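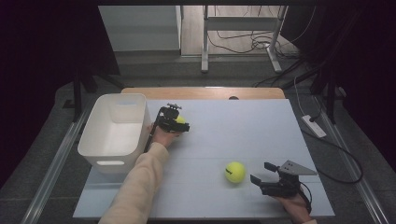
Tennis balls into the bin, one gripper in each hand. Week three of our robotics club project!

1/ Our club has been collecting hand-held gripper demos since May and I finally have time to post. The task is dead simple: pick up a ball, drop it in the white bin, go again. A kid could do it. Teaching it to a model is another story and I am having a great time.

2/ As of June 25, 2020 we have 162 takes saved. I threw out 27 of them (mostly mine, mostly because I rushed the grab and squeezed before the fingers were really around the ball).

3/ Best tip so far - slow down right before you close. We went from messy little lunges to nice smooth grabs in one afternoon once we started counting "one, two, close" out loud. Yes, it sounds silly in a quiet room.

4/ Using both hands is harder than I expected! My left hand wants to copy whatever my right hand is doing. After 40 takes in a row it starts to feel normal, and then you go pick up your lunch and it feels weird again. 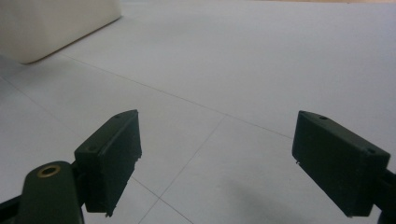 5/ We call this build Kollent, after losing a long vote over Altik. The fingers are flat pads, so a round ball only touches them in a small patch. Get it off center and it squirts right out the side. We're trying a thin rubber layer next, and I'm also curious about pads with a shallow curve.

6/ First training run goes on the club computer tonight. Our goal for the Okarow student meet is 95 clean drops out of a hundred, and I think we can get close - will post the numbers whichever way it goes.

7/ If your club has tried rubber on flat fingers, tell me what you glued it with. Ours keeps peeling at the corners.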